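Proceedings › Service and Domestic Robotics › Section 4

4. Evaluation of the Hand-Held Gripper Kit in Household Tidying

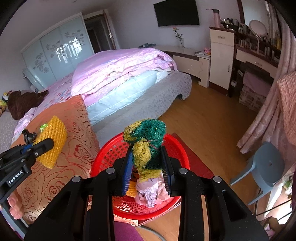
Figure 3. Bimanual collection with the hand-held grippers in a bedroom. A scouring sponge is held above a red mesh basket; the second gripper holds a yellow waffle-textured sponge against the bed.

4.1 Scope of the review

The service under review is sold by Staltik as a rental package. It consists of paired hand-held grippers, an onboarding session, and processing of the recordings into trajectories that can be used for policy training. We rented the package for a single period in May 2022 and used it in occupied homes only. Laboratory results supplied with the package were not considered, as our interest was in how the kit behaves when the furniture, the bedding and the lighting are whatever the household happens to have.

The tidying task was chosen because it is the one most often requested by the partners of the Kamari project. Small household articles lie on a bed or a low surface and are to be moved to an open basket on the floor. The operator works with both hands and is free to choose the order. One recording covers one attempt, from the first contact with an article until both grippers are clear of the basket rim.

4.2 Operators and homes

Recordings were made by three of the authors (Ait Brahim, Nyitrai and Carroll). None had used the kit before the onboarding session. Csizmadia checked the returned trajectories and did not record. Farkas prepared the task sheets and was absent from the homes during collection, so that he could label outcomes from the recordings alone.

A total of 12 homes took part. Residents were asked to leave rooms as they were, apart from removing breakable articles from the work area. We did not supply our own basket where a suitable one was already in use. As a result the receiving container varied in colour, depth and stiffness, and the mesh type in Figure 3 should not be read as the standard condition.

4.3 Articles handled

The task sheets grouped articles by how they respond to a parallel grip. Rigid articles included boxes, bottles and hard toys. Compressible articles included sponges, soft toys and rolled cloth. Thin flexible articles, chiefly bags and wrappers, formed the last group. The scouring sponge in Figure 3 is a useful case because its shape is irregular and twisted. The width presented to the jaws therefore depends on where it is approached, and an operator cannot rely on one closing distance for the whole article.

Plastic bags gave a different problem. A crumpled bag offers many places to grip but few that carry the full weight of the bag without slip. Once in the basket it may also sit under the next article, where it tends to catch on the jaw tips as they open. Operators were told to leave such bags alone after release, even where the result looked untidy.

4.4 Procedure

Each operator completed the following steps in every home. The grippers were connected and opened and closed fully to confirm that the jaw reading returned to its resting value. A short calibration movement was then recorded near the work area. The operator stood or knelt facing the bed, with the basket within reach of both hands, and began on a spoken cue. Where an article was dropped outside the basket the attempt continued, and the drop was noted on the task sheet.

Cable routing was left to the operator. The instructions that came with the package recommend passing the cable behind the forearm, and two of the three operators followed this advice. Carroll preferred a loose loop below the wrist, which he found less tiring over a long run. We found no difference in tracking quality between the two arrangements, although the loop needed more care when the hands crossed.

4.5 Results

We submitted 589 recordings to the processing service. Of these, 30 were returned as unusable. The most frequent cause was loss of tracking while a gripper was held close to a large plain surface such as a wardrobe door or a bare wall. The remaining causes were an incomplete calibration movement and, less often, an early stop.

Csizmadia then inspected 218 of the returned trajectories by hand. These were drawn evenly from the three operators and covered every home. Inspection compared the reported jaw opening with the visible opening at the moment of contact and at the moment of release. Agreement was good for rigid articles. For compressible articles the reported opening was also correct, but it is a poor guide to grip quality, as the jaws may close a long way into a sponge before the hold is firm. Any system that infers success from jaw opening alone will need a separate rule for this group.

Bimanual attempts were more varied than single-handed ones. In many of them one gripper held an article against the bed while the other moved over the basket. The behaviour was not requested on the task sheets. It appeared with all three operators and became more common as they gained practice. We regard it as useful training material, but buyers who want strictly alternating hands should say so in their instructions.

The ridged pads held textured surfaces well. They were less effective on smooth film, where operators often bunched the material before closing the jaws. Pad condition was checked after each home and no pad was replaced during the rental.

4.6 Service quality

Processed data came back through the Staltik portal in the order submitted. The file layout matched the printed guide with one exception: left and right channels were swapped in the first batch. Nyitrai reported the fault and a corrected batch was issued without charge. We advise new customers to record a short test in which only one hand moves, and to compare it with the returned file before starting a full run.

Two competing offers were considered at the planning stage. The Amarasinghe package includes a field technician, which would have suited a larger study but put an extra person in small rooms. The Farkex kit was lighter on paper and could be bought outright, but its maximum jaw opening was too narrow for the larger soft toys on our task sheets. Neither was tested, and we make no claim about its performance.

4.7 Limits

The operators knew the purpose of the study and were probably more careful than paid collectors would be. All homes were furnished and most work took place beside a bed, so the findings may not carry over to kitchens or hallways. Residents' habits also shaped the set of articles, with cleaning goods and toys making up a large share. Finally, we assessed the recordings as data and did not train a policy on them. That work is reported in Section 5, using the same trajectories with the unusable recordings left out.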